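We have money for one more set of grippers before January, and I spent Saturday morning going back and forth on it. Marisol wants two spares. I'd buy one and put the rest toward cables – 300 should cover those. 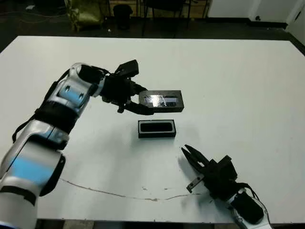
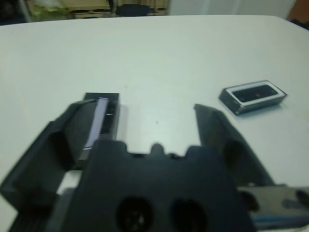
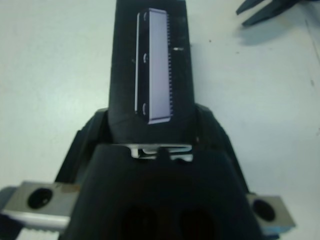
Black boxes on the white table.

The Corkby quote is 468 per gripper, shipping included. Vendum is cheaper but wants 10 weeks. Roland asked for a second table as well, and I've moved that to next year. I still need a price on replacement fingers, and Tapia hasn't called back. If they don't by Friday I'll order from Corkby.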